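Laundry got pushed back again this week, so on Sunday-type chores in general I have been trying something simpler. I used to sort everything before folding. Shirts here, socks there, towels on the chair. By the time the piles were made I was tired of it and the folding waited until the next day.

In May I stopped sorting. I take whatever is on top, fold it, and put it down. A full basket now takes me 50 minutes, and that includes pairing the socks, which I still do last.

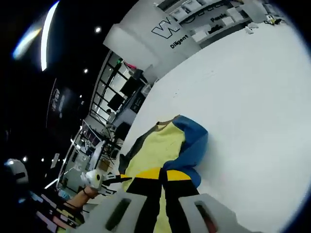
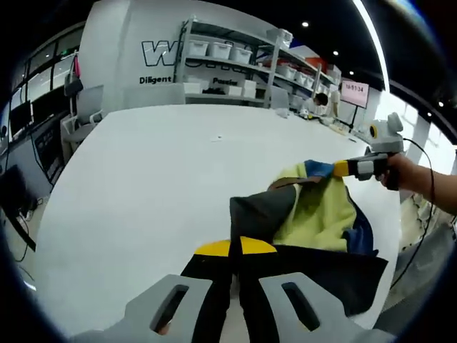
My main trouble has always been shirts made of several colors sewn together. A plain white T-shirt is easy because any way you lay it out looks the same. With color-blocked ones I lose track of where the body stops and the sleeves start, especially when they come out of the basket in a lump. A pale yellow and blue one bunched up on a white table is a good case. I look for the dark gray part first, take hold there, and shake the rest down from it. Then I smooth from the middle out and fold the sides in.

A big table helps. Mine at home is small, so I clear the mail off and do one piece at a time. I bought a folding board from Zivlow a while back and used it for 6 shirts before it went in the closet. It was made for a size smaller than mine and the sleeves stuck out.

Next is the linen shelf, and I still have no good way to fold a fitted sheet.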